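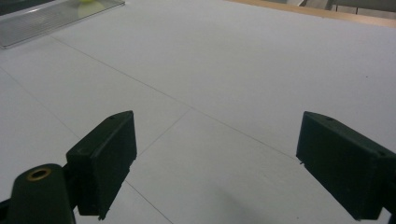
Wide open over the board, with the clear tray at the top left.

How I compare gripper fingers by hand before they go on an arm

Posted January 14, 2023

I get asked quite a lot how I decide which fingers are worth bolting to an arm, so I've finally written the routine down. It's a hand test. You hold the grippers yourself, one in each hand, and move a tennis ball in and out of a tray until you know which set you like. It sounds daft and it's great fun, and it has saved me more wasted afternoons at the Sutham workshop than any amount of staring at drawings.

The two sets I was choosing between this time were the Jesier pads, which are big and flat, and the Plultico ones, which are slimmer and have a bit of give near the tip. I went in expecting to like the Plultico set. I'll get to that.

What you need

A pair of hand-held grippers that you can swap fingers on. A plain, light tabletop. A shallow tray, preferably one with raised sides. One tennis ball. A notebook, or a friend with a notebook. If your grippers have a camera on board, have it recording the whole time and sort the clips out later. Don't try to start and stop it for each go, you'll only forget.

I like a tennis ball as a first object. It squashes a little, it rolls if you nudge it, the fuzz grips well enough to be forgiving, and everybody has one somewhere. If a set of fingers can't cope with a tennis ball then I don't bother getting the awkward things out of the cupboard.

Setting up the table

Clear a patch big enough for both hands to move without your elbows hitting anything. Put the tray to one side with its long edge running away from you, and give the ball a starting spot on the other side of the middle. If your surface has lines or joins on it, use those to put the ball back in the same place each time. I used to mark the spot with tape, and the fingertips kept catching on the tape, and I spent a whole evening blaming the fingers for it.

Then sort your cables. Really do this, it matters more than you'd think! Each cable should leave the back of the gripper, make a loose loop by your wrist and go off to the outside of the table on its own side. If the left one wanders across to the right you will drag it over the ball at some point. Reach as far as you're going to reach, with both hands, and check that nothing goes tight.

Last thing before you start: open and close each gripper a few times in the air. Feel for any grittiness or a spot where it sticks. If the two hands feel different, write that down now, or you'll end up putting it down to the fingers later on.

Step one: the open view

Hold one gripper low over the bare table with the fingers fully open and look at what its camera sees. Are both tips in the picture? Is there a decent stretch of table between them? Can you still make out something useful further off, such as the near edge of the tray?

The Jesier pads are chunky and they do fill up the bottom of the picture, so I was ready to mark them down. But when they're wide open there's a good clear gap to aim through, and the flat inner faces make it very easy to judge whether you're lined up. With the slimmer Plultico fingers you see more table, which is nice, but I kept losing track of where exactly the tip was. A bit of bright tape on the tips would help there and I may try that.

Tilt the gripper while you're at it. Tip it forwards, then roll it to each side, and watch for shadows. A light surface shows a shadow from the fingers, and if your lamp is behind your shoulder that shadow lands right where you want to look. Move the lamp, not the table.

Step two: the two-handed approach

Put the ball on its spot and bring both grippers in, one from either side, with the fingertips pointing at each other. Go slowly. Stop short of the ball and just hold still for a moment. You're checking that both sets of tips are at a sensible height, somewhere near the middle of the ball, and that your wrists are comfortable. If you're twisting your shoulder to get the right hand level, stand somewhere else.

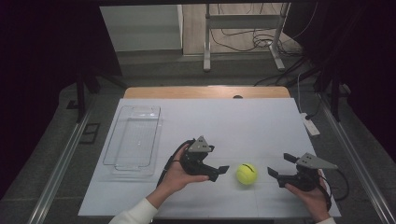
I do this with no intention of picking anything up the first few times. In, stop, out again. It teaches your hands how long the fingers are, and you need to learn that afresh with each set. When I skipped it after swapping over, I clouted the ball clean off the table and had to go crawling about under the bench for it.

Once that feels easy, let both sets of tips touch the ball together and give it the lightest squeeze between them. Lift it a thumb's width. Put it down. What you want to notice is whether it rotates as it comes up. With flat pads it usually comes up steady. With bendy tips it can roll backwards towards you, and you'll find yourself squeezing harder to make up for it, and then your hands get tired.

Step three: one hand at a time

Now pick the ball up with a single gripper, carry it over the tray and set it down inside. Take it out again and put it back on its spot. I do 6 of these with the right hand and then the same with the left, and I write a tick, a wobble or a drop for each one. Use whatever marks you like so long as you can still read them a week later (my early notebooks are hopeless for this).

Pay attention to the tray walls. Going in is easy enough. Coming out, the fingers have to get down between the ball and the wall, and a thick pad has a much harder time of it when the ball has rolled up against the side. This was the one part where the Jesier set properly annoyed me. The Plultico fingers slipped down the side beautifully.

Step four: passing it across

Pick up with the left, meet in the middle, hand over to the right. I allow 3 tries for practice that don't count, then start scoring. The trick is to turn one gripper a quarter turn before they meet, so the second pair of fingers closes across the first and they don't bump. Say "mine" out loud when the second hand has it. I know! But it stops you letting go with both.

A good set of fingers will do the whole round, spot to hand to hand to tray, in about 18 seconds at an easy pace. If it's taking you a lot longer, look at where you're hesitating. For me it's nearly always the handover, and the set that makes me hesitate least is generally the one I end up choosing.

Step five: swap and go again

Change the fingers and repeat everything in the same order. Then, and this is the dull bit, go back to the first set and do steps three and four once more. You get better at the job as you go along, so whichever set goes second has an unfair advantage. I use the Afolabi sheet for scoring, a one-page table I drew up last September, with a column for the first visit and another for the return. If the two columns look very different, practise more before you trust either of them.

Check the screws when you swap, too. A finger that has worked a little loose feels soft in the hand, and soft can feel pleasant, and you'll score it higher than you should.

So which did I pick?

The Jesier pads, a bit to my surprise. They held the ball steadier in the two-handed lift, I knew where the tips were the whole time, and the handover felt calm. The Plultico set won on getting things out of the tray and I'd take it for any job that's mainly reaching into boxes. For general table work though, I got on with the flat ones straight away.

A few odds and ends

Have a rest between sets. Your grip changes when you're tired and you won't notice it happening.

Wipe the fingers before you begin. Tennis ball fluff builds up on the faces and it alters how they hold.

Wear sleeves that stay put at the wrist. A loose cuff will find its way between the fingers sooner or later.

If you have an arm waiting, copy the height and the angle you settled on in step two and use those as its first approach. It won't be perfect but it gets you close, and you can fiddle from there.

Next I want to run the same routine with something flat, probably a coaster or a bit of card, and see whether those big pads can get an edge up off the table. I'll add the scores underneath when I've done it.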